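December, 4.15pm
By Angelica Aquino

Grunow wants credit for its new rulebook on people working within reach of its robots. The code runs to 49 pages and came into force at the firm's Skikau workshop this month. How much it will change is harder to say.

The main promise is that arms must drop to a slower speed whenever a person is inside the marked working area. Staff must also complete 18 hours of training before they handle a tool or cable near a robot, and every stoppage is meant to be written up by the end of the shift.

Much of this is what careful firms already claim to do. The code sets no outside checks, and the people who sign off the logs report to the managers whose targets depend on them.

"We wrote it with the people on the floor," said Gerd Mühlbauer, who heads safety at Grunow. Asked whether the logs would be published, he said that was "under review".

Sunita Pettigrew, a workplace safety adviser, has read the draft and is unmoved. "It says 'where practical' on nearly every page. Who decides what's practical at five to six with a job unfinished?"
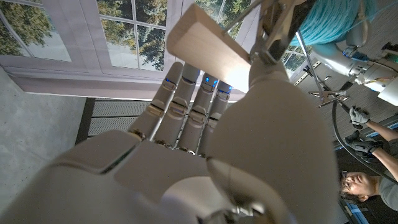 A gloved worker beside a white robotic hand and a clamped wooden block.

Grunow says eight sites will follow the code by spring. It has not said what happens to a site that doesn't.

Related
Kubiak delays warehouse robot trial again
Fastska fined over missing guard rails
Who checks the checkers? Apostolos Nikolaidis on safety labels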